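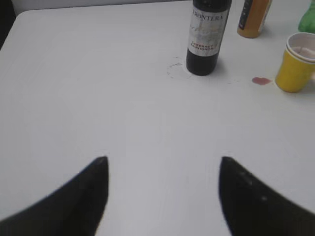

HOME & TABLE

Wine Bottles on White Tables: Frequently Asked Questions

These are the questions we get most often at Skirar from people who own one of our white tabletops and keep wine on it. The answers apply to the Sendis and Walter tables. If you have the older Mokoena table, see the last section, because the finish is different.

BEFORE YOU PUT A BOTTLE DOWN

Can I stand a wine bottle directly on the tabletop?

Yes. A clean, dry bottle will not mark the surface. A bottle such as the Frontera Cabernet Sauvignon at the top of this page can stand on the bare table for as long as you like. Trouble starts when there is wine on the outside of the glass, so wipe the base and sides after each pour.

Do I need a coaster?

For an unopened bottle, no. For an open bottle of red, we recommend one. Cork, slate and silicone are all fine. Avoid dyed felt, which can leave color behind if it gets wet.

Does white wine need the same care?

Less. White wine does not stain the finish, but it does dry sticky and it will hold dust. Chilled bottles also drip as they warm up. Put a folded napkin or a deep saucer under them.

Where on the table should the bottle go?

Toward the far side or the middle, away from the side where people sit down. Most spills we hear about happen when a sleeve catches a bottle at the near edge. Leave a clear space in front of it for glasses and plates.

SPILLS AND RINGS

I have a red ring on my table. Will it come off?

Usually, if you get to it the same evening. Use this order and stop as soon as the mark is gone.

1. Blot with a dry paper towel. Do not rub.
2. Wipe with a soft cloth, warm water and a drop of dish soap.
3. Mix baking soda and water into a thin paste. Lay it on the ring and leave it for 20 minutes.
4. Wipe off the paste with a damp cloth and dry the table.

Step 3 can be repeated once. If there is still a pink shadow after the second try, leave the table overnight and look again in daylight before doing anything else. Faint marks on a matte white surface are hard to judge under a lamp.

Can I use bleach?

No. Bleach can turn the finish yellow, and the yellowing is permanent. The same goes for oven cleaner and nail polish remover.

What about a melamine sponge?

Only on the Walter table, and only with very light pressure. These sponges are a fine abrasive. On a matte finish they leave a shiny patch that shows up more than the stain did. We do not cover shiny patches under the warranty.

The wine ran over the edge. Do I need to do anything underneath?

Yes, check the underside. Wine follows the rounded corners and collects below the top, where it can dry without being noticed. Wipe along the underside with a damp cloth, then a dry one.

LABELS AND GLUE

A bottle label stuck to my table. How do I get it off?

This happens when a bottle is laid on its side while damp. Soak a cloth in warm water, lay it over the paper for ten minutes and lift the label with your fingernail or a plastic card. Do not use a knife. Glue that stays behind can be removed with a little cooking oil, followed by dish soap.

Can ink from a label transfer?

It can if the paper is wet and is left in contact with the table. We have seen it with red lettering more than with black. Treat it the same way as a wine ring.

I want to keep the label. How do I get it off the bottle?

Fill the empty bottle with hot tap water and let it stand in the sink, then slide a thin plastic scraper under one corner. Some labels are self-adhesive and peel off in one piece. Others are glued paper and need to be soaked from the outside, which can wrinkle them. Dry the label face up on parchment paper.

EVERYDAY CARE

How often should I clean the table?

Wipe it after meals. Once a week, go over the whole top with soap and water and dry it with a clean towel. Drying matters on white, as hard water leaves a gray film that builds up slowly.

There are gray marks that are not from wine. What are they?

Most likely metal transfer from pans, trays or the foot of a corkscrew. A paste of baking soda will remove most of it.

Will the top yellow in the sun?

Slightly, over several years, and evenly if the table is kept clear. Objects left in one place for a long time will leave a whiter patch. Move them now and then.

MOKOENA TABLES

Why is the Mokoena different?

The Mokoena top is painted and has no protective top layer. Use soap and water only and skip the baking soda. Always use a coaster under red wine.

Can it be repainted?

Yes. We sell a touch-up kit, part 191, for small marks. Larger areas need a full recoat, which should be done by a furniture painter.

Last updated January 1, 2022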